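Teaching Two Arms to Tidy a Make-up Drawer
Final project report
Florian Perrin
March 27, 2019

1. Background

My project was on teaching by remote control. A person moves a pair of hand-held leader arms, the robot arms on the bench copy the movement, and everything is recorded. The recordings are then used to train a program that tries to do the same job by itself. This report covers only the first half, the collecting of the recordings. The training half is being written up separately by the Dekum group.

The task had been set before I joined. The robot had to open a small drawer, sort out the cosmetics and close the drawer again. It was picked because it needs several kinds of movement in a row: a pull, some picking up of small and awkward shapes, and a push.

I started in October with no experience of robot arms. The first weeks went on learning the leader arms and on the safety induction.

2. Setting up

The bench has two follower arms on a shared rail and a marble-patterned top. There is a camera at the wrist and a fixed one that sees the whole work area. The control software is called Gresik. It was written in the lab by earlier students and the notes that come with it are short, so a good part of October was spent reading the code to find out what the settings did.

Two settings mattered most. One was how strongly the follower grippers close when the leader handle is squeezed. The other was the scaling between the leader arm and the follower arm. With the scaling at its default, a small shake of the hand became a visible shake at the gripper. I lowered it and found fine work much easier, though large moves across the bench became slow and tiring.

3. Opening the drawer

The drawer knob is round and shiny, and I expected the grip to slip. My first attempts came at it from above and the fingers slid off as soon as I pulled. Coming in level, with one finger on each side, was better. After that the main fault was pulling at a slant, which makes the drawer bind and drags the whole unit along the bench.

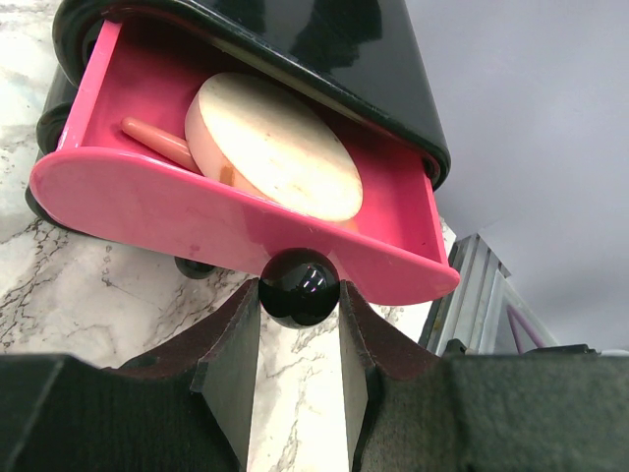

The rule I settled on was to close the gripper fully, wait for a moment, and only then start to pull. The wait looks like wasted time in a recording but it makes the start of the pull easy to find afterwards. I also stopped correcting the angle halfway through. If the pull began badly I let go, went back and started the recording again.

Langlois, the lab's written guide for operators, says that a failed try should be kept if the operator recovers from it. I kept 13 recordings of this kind and labelled them separately. I can't say yet whether they help.

4. Using both arms

Some parts of the task can be done with one arm, but the unit is light and moves when it is pushed. I tried steadying it with the second arm. This meant controlling two leader arms at once, and for the first few sessions I kept forgetting one of them. A common mistake was to relax the hand that was holding and so let the unit go while watching the other one.

The arms can also knock into each other when they work close together. Gresik stops both if the motor load gets too high, and the recording is lost. I learnt to bring in the holding arm first, get it still, and then bring in the other. 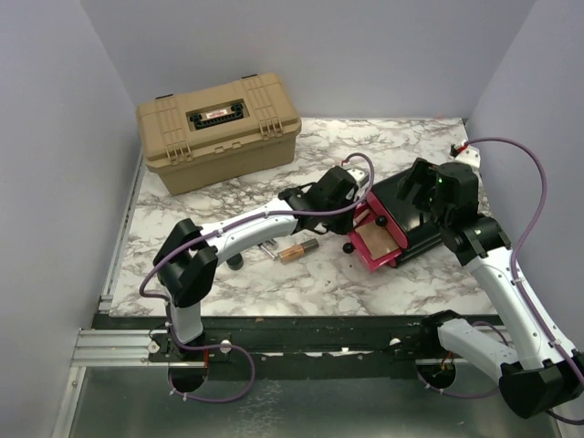

Figure 2. Both arms at the centre of the bench, with the pink and black unit held in the right gripper.

Cable slack was a separate problem. If a loop was too short it pulled on the wrist at full reach, and I could feel nothing of this through the leader arm. I added a check of the cables to my list for the beginning of each session.

5. Picking up the items

Choosing the order of the items took more thought than I had planned for. At first I took whatever was nearest, and the recordings came out very different from one another. My supervisor asked me to keep to a fixed order within each set and change the layout between sets. Items lying apart from the rest were simple, such as the small black squeeze tube and the brush next to it, where there was bare marble for the fingers to come down on. The group on the left was harder, with the foundation bottle and the sponge overlapping the slim tubes. There I moved the top items away first and did not try to pull anything out from underneath.
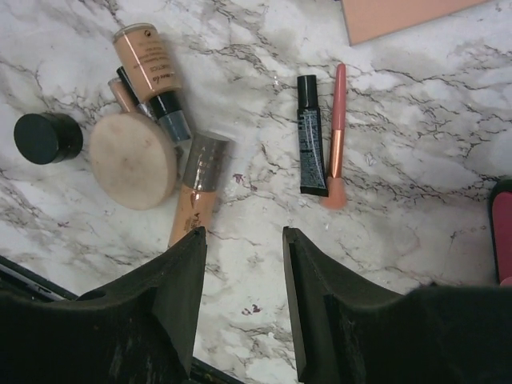 Grip strength had to suit very different things. Nevex, the make of finger pad we tried first, held hard items well but I found it poor on soft ones, and we changed the pads after 16 recordings. The round beige sponge was the item I practised with most, as it is flat and gives way when squeezed, and a grip across its edge worked better for me than one from straight above. For the brush I aimed at the metal part between the handle and the head. I did those recordings again from the start so that the whole set used the same pads.

6. Results

The finished set has 400 recordings. I was slow at the start and the early ones have long pauses in them where I was deciding what to do. These have been left in, but marked, so that the Dekum group can drop them if they wish. I worked in 18 sessions and found that my hands got worse towards the end of each one. If I did it again I would book shorter sessions.

7. What I would change

I would write the labels during the session and not the day after. I would also ask a second person to record part of the set, as all of it has my habits in it, including the wait before the pull. A proper sense of touch in the leader handles would help too, but that is outside the budget of a student project.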